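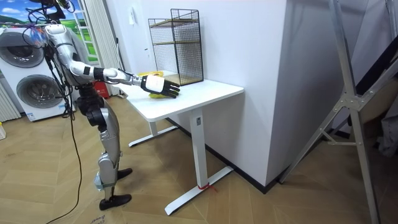 作業机の端にワイヤーの棚を置き、果物を入れるかごをその手前に据えるまでの手順をまとめる。対象にしているのは、引き出しのない机である。白い長方形の薄い天板にT字形の脚という形の机は、天板の下に物をしまう場所がなく、小物は上に出るしかない。黄色い小物が棚の足元と天板の中ほどに分かれて出ている、というくらいの散らばり方なら、置き場所を一か所決めるだけで片づく。書類や文具が積み上がっている場合は、先にそちらを減らしてから読んでほしい。

所要時間は30分を見ておく。棚を組み立てるところから始める場合は、組み立ての時間が別にかかる。

用意するもの

・ワイヤーの棚(机に載る小型のもの)
・棚の底に敷く板
・持ち手のついたプラスチックのかご
・薄手の滑り止めシート
・乾いた布と、水で絞った布
・メジャー
・マスキングテープ
・結束バンド(棚にぐらつきがあるときだけ)

棚はSkurnportの黒を使っている。ほかの棚でも手順は変わらないが、網の目が粗いものは小物が抜け落ちるので、底板を必ず用意する。かごはSengarで買った。色は何でもよい。白い机なら、はっきりした色のかごのほうが目に入りやすく、家族に「あれに戻して」と言うときも通じやすい。

机の寸法を測る

天板の幅と奥行きを測り、紙に書いておく。この手順では幅154センチの机を基準にした。もっと小さい机でも進め方は変わらないが、棚を置いたあとに手元の作業面がどれだけ残るかは先に確かめたほうがよい。

測るときは、机が壁に接している辺と、人が座る辺を区別して書く。あとで棚の向きを決めるときに、紙だけ見て迷うことがある。わが家では「壁」「椅子」と書き込んだ。

棚は奥行き30センチのものを選んだ。手前にかごを置くと、その分だけ机を使う。棚だけを測って置いてしまい、かごが手前にはみ出して肘に当たる、という失敗を一度している。棚とかごを合わせた奥行きで考えること。かごは口の部分がいちばん広いので、底でなく口の寸法を測る。

T字形の脚の机は、足が床に長く伸びている。椅子の脚や掃除機の先がそこに当たるなら、机そのものの位置もこのとき直しておく。棚を載せてから動かすのは面倒である。

天板を空ける

一度、天板の物を全部よける。半分だけよけて棚を置き、残りをあとで片づけようとすると、残りはそのまま棚に入ってしまう。よけた物は床に敷いた布の上か、ほかの部屋のテーブルに並べる。

並べたら、次の分け方で寄せていく。

・この机で毎日使う物
・この机で使うが、毎日ではない物
・食べ物
・ほかの場所の物

食べ物を別にするのは、湿気やにおいが紙に移るのを避けるためと、傷みに気づきやすくするためである。果物のほかに飴や個包装の菓子が出てくることもあるが、菓子はかごに入れず台所へ戻す。かごに入れてよいのは、その日か翌日に食べる果物だけにしている。

ほかの場所の物は、その場で戻しに行く。まとめて袋に入れておくと、袋が机の脇に住みつく。

空いた天板は、水で絞った布で全体を拭き、続けて乾いた布で水気を取る。白い天板は輪じみが残りやすい。落ちない場合は台所用の中性洗剤を薄めたものを布に含ませ、あとで水拭きをする。研磨剤の入ったものは使わない。つやの具合がそこだけ変わってしまい、元に戻らない。天板の縁と裏側の縁も一周拭いておく。手が触れるのは意外に裏側である。

棚の位置を決める

棚は壁側に寄せる。利き手と反対の端に置くのが使いやすいが、窓やコンセントの位置で決めてもかまわない。次の三つだけは避ける。

・コンセントの真正面
・窓からの日が長く当たる場所
・天板の角ぎりぎり

日が当たる場所に置くと果物が早く傷む。朝だけ日が入る部屋なら、昼に一度見て、かごに日がかかっていないかを確かめる。五月に置き場所を決めたときは問題がなかったのに、冬になって日が低くなると奥まで光が届くようになり、位置をずらしたことがある。季節の変わり目に一度見直すとよい。

位置が決まったら、棚の四隅に当たるところにマスキングテープを短く貼る。ここではまだ棚を載せない。椅子に座り、普段どおりに手を動かしてみる。書き物をする人は紙を広げ、パソコンを使う人は本体を置く。テープの内側に肘や紙の端が入るようなら、棚の位置を壁側かさらに端へずらす。ずらせないときは棚が大きい。

棚を置く

滑り止めシートを棚の足の大きさに切り、足の下に敷く。棚の底全体に敷くと、ほこりがシートの目に入って掃除がしにくい。足の下だけで足りる。

棚をテープに合わせて静かに下ろす。ワイヤーの先が下を向いている棚は、引きずると天板に線の傷がつく。必ず持ち上げて動かす。位置を直すときも同じである。

置いたら上の角を指で軽く押す。がたつくときは、まず向きを変えて試し、それでもだめなら滑り止めシートを一か所だけ二枚重ねにする。継ぎ目がゆるんでいる棚は、継ぎ目を結束バンドで締める。バンドの余りは根元で切り、切り口が手前に来ないように奥へ回しておく。袖に引っかかる。

底板は最後に入れる。棚に合う板が付属していればそれを使い、なければ薄い板を内寸より少し小さく切ってもらう。ぴったりに切ると出し入れのたびにワイヤーをこする。うちの板はDestnessの端材売り場で切ってもらった。切り口は紙やすりを軽くかけておく。色は明るいほうが、中に落ちた物が見つけやすい。

かごを据える

かごは棚の手前、棚の幅の真ん中に置く。棚の中に入れてしまうほうがすっきり見えるが、奥に入った果物は忘れられる。手前に出しておけば、通りがかりに中が見える。

持ち手のあるかごは、持ち手が左右に来る向きで置く。両手で左右から挟むように持ち上げられるだけの余地を、かごの両脇に残しておくこと。片側に筆立てや時計を寄せると、結局かごを片手で持つことになり、傾いて中身が転がる。棚の網とかごの間も少し空ける。くっつけて置くと、持ち上げたときに縁が網に引っかかる。

中身は重い物が先、軟らかい物があと。りんごとバナナなら、りんごを先に入れて、バナナは横に添える。バナナの上に重い物を載せない。入れる量はかごの縁を越えないところまでにして、買いすぎた分は台所に置く。

りんごとバナナを一緒に入れるとバナナの熟しが早くなる。早く食べるのであれば一緒でかまわない。数日かけて食べるつもりのときは分ける。みかんのような皮の軟らかいものは、底に当たったところから傷むので、紙を一枚敷いてから入れる。

かごの底に穴がある場合、果物を洗って入れると水が天板に落ちる。洗うのは食べる直前にするか、拭いてから入れる。
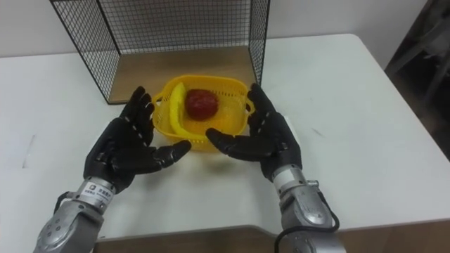
Geeta Chaudharyさんからは、かごを棚の手前に出すと、棚の中の物を取るたびにかごをどかすことになって不便ではないか、という意見をもらった。自分の机では同じ置き方を試したあと、かごを棚の脇に移したそうだ。脇に置くと棚の出し入れは楽になったが、今度はかごと壁の間に紙切れやペンのふたがたまるようになり、週に一度はかごを動かして掃除している、とのことだった。

もっともな指摘なので補っておく。棚に何を入れるかで置き方を変えてほしい。

棚の中の物を日に何度も取る場合は、かごは脇に置く。そのときは壁から手のひらの幅だけ離すと、落ちた物がすぐ見える。棚の中の物をたまにしか取らないなら、手前に置いたままでよい。わが家の棚には予備のメモ帳と電卓しか入れていないので、かごをどかすのは日に一度もない。

棚に入れる物を選ぶ

棚には、分けておいたうちの「この机で使うが、毎日ではない物」を入れる。毎日使う物まで棚に入れると、出したまま戻さなくなる。毎日使う物は、手元に近い天板の端に浅い皿か小さな盆を置き、その上にまとめる。

ワイヤーの棚は横からも中が見える。見えて困る書類は入れない。細いペンや付箋は網から出てしまうことがあるので、箱に入れてから棚に入れる。箱のふたは取っておく。ふたがあると上に物が載る。

棚の上の面に物を置くかどうかは好みによる。置くなら軽い物だけにする。小型の棚は上に重さがかかると、机に手をついた拍子に揺れる。鉢植えは水やりのときに下の物が濡れるのですすめない。

棚の側面にフックをかけて、はさみやテープを吊るす方法もある。フックは椅子から遠い側につける。近い側につけると、立ち上がるときに服をかける。

配線のある机の場合

机でパソコンや照明を使う人は、棚を置く前にコードの通り道を決める。棚の下にコードを通すと、足が浮いてがたつくし、拭き掃除のたびに棚を持ち上げなければならない。コードは棚の外側を回し、壁との間を通して下ろす。

T字形の脚なら、柱の部分にコードを沿わせて結束バンドで留めるとまとまる。きつく締めず、指が一本入るくらいにゆるめておく。高さを変えられる机では、いちばん高くした状態で留める位置を決める。低い状態で留めてしまうと、上げたときにコードが引っ張られる。床に出た分は、椅子の動く範囲に入らないよう壁側へ寄せる。

毎日すること、ときどきすること

夜、机を離れるときに天板を見て、出ている物を皿か棚に戻す。かごの果物はこのとき一つずつ見る。軟らかくなった物、皮に傷のある物は抜いて、翌朝食べるか台所へ持っていく。

かごは2週間に一度、空にして洗う。プラスチックのかごは編み目や穴の角に汚れがたまるので、使い古しの歯ブラシを使う。洗ったら逆さにして乾かし、底の水気がなくなってから机に戻す。急ぐときは布で拭けばよいが、持ち手の付け根に水が残りやすいので、そこは振って水を切る。

棚は同じ日に乾いた布で拭く。網は一本ずつ拭かなくても、布を当てて縦に動かし、次に横に動かせばほこりは取れる。底板は抜き出して両面を拭く。木の板に果物の汁がついたときは、すぐに水拭きして立てかけて乾かす。寝かせて乾かすと反ることがある。

滑り止めシートは、触ってべたつきがなくなったら水で洗う。洗っても戻らなければ切り直す。

うまくいかないとき

かごに果物以外の物が入ってしまう
鍵や輪ゴムがかごに入るのは、それを置く場所がほかにないためである。皿をもう一枚、かごから離して置く。かごの隣に置くと、手が近いほうに入れてしまう。

小さな虫が出る
果物を全部出し、かごを洗う。底板の下も見る。夏の間はかごを机に置くのをやめ、果物は冷蔵庫に入れてもよい。涼しくなったら戻す。

棚が少しずつ前に出てくる
物を取るときに棚ごと引いている。滑り止めシートが足からずれていないかを見る。それでも動くなら、手前に引かずに上から取れるよう、背の高い物を奥に、低い物を前に並べ替える。

作業面が足りない
棚を横向きにしてみる。幅を取る代わりに奥行きが浅くなり、手元が広がることがある。向きを変えたら、かごの位置も棚の真ん中に合わせ直す。それでも足りなければ、棚を机から下ろし、かごだけを残す。

天板に足の跡がついた
滑り止めシートの色が移ったものなら、中性洗剤でたいてい落ちる。へこみは戻らない。次からは足の下に厚めのシートを敷く。

最終更新 2020年12月21日
棚の脇にかごを置く場合の説明を書き足した。キッチンカウンターに置く場合の寸法の取り方は、別のページ「Jindisの台で果物置き場を作る」に載せてある。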